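## zivley-paper-v2

Paper handling demos, two arms, teleop. 214 episodes, 3 operators. Collected September 2020 at the Plidham cell.

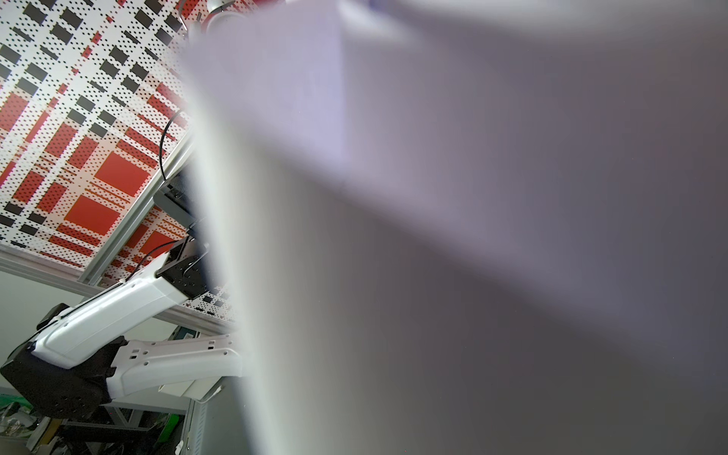
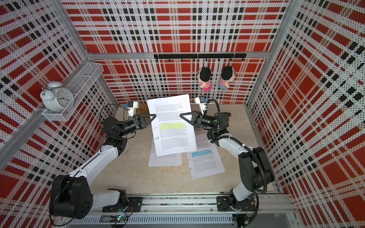 Labels are per episode, not per step – sorry, MacPherson script only does that for now. Tag `two_hand_hold` means both grippers on one sheet, like the page with the yellow highlight. Paper clips get no tag of thier own yet.

TODO
- re-export wrist streams
- split by operator, not random
- merge w/ Amo set (363 eps) – diferent rate, check first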